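Estport Open Day Recordings: read me first

Hello, and thank you for downloading this. Please have a read before you unpack anything, as a few of the folders are not laid out the way you might expect, and I would rather you heard it from me than found out at midnight.

What this is

These are the recordings made during the Estport open day on Tue 10 March, when visitors were invited to pick up a hand-held gripper and have a go at table-top tasks themselves. There are 465 recordings from 18 visitors, plus a short folder of our own warm-up runs. Tianyou Yao looked after the table and the grippers, Nam-gil Sung looked after the visitors (the harder job, if you ask me), and I put the files in order afterwards and wrote this.

The tasks were household ones: standing a cup back up, moving a packet from one side of the cloth to the other, gathering things together at one end. We kept the instructions short and let people work out their own way of doing it. Some were very delicate and some went in like they were picking blackberries, and we have kept both sorts, as we think the variety is the best thing about the set.

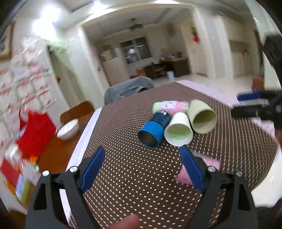

We did ask everyone to start with the fingers wide open and to close them slowly, but you will find that this advice lasted for a recording or two and was then cheerfully forgotten. If your work depends on a clean start, look at the column called "opening" in the visitors sheet, where Nam-gil has marked the ones that began as asked.

What is in the folders

trelex: the main recordings, one folder per visitor
villeck: our warm-up runs, 10 of them, made before the doors opened
boateng: written notes, 3,022 lines in all, matched to the recordings by number
visitors.csv: one row per recording, no names

The folder names come from our three meeting rooms and mean nothing at all. Sorry! They were there from the first day and by now too many scripts rely on them.

Things to watch out for

Fast hand movements blur, and the rooms behind the table had bright lights on, so please don't expect to read small print in the background. The notes were typed by two people with different habits: Tianyou writes "beaker" where Nam-gil writes "cup", and I have left both in.

Still to come

We hope to run another open day in July, with a second table if we can borrow one, and those recordings will go in a separate download so that nothing here changes under your feet. If you spot a note that belongs to the wrong recording, do send us its number and we will put it right in the next version.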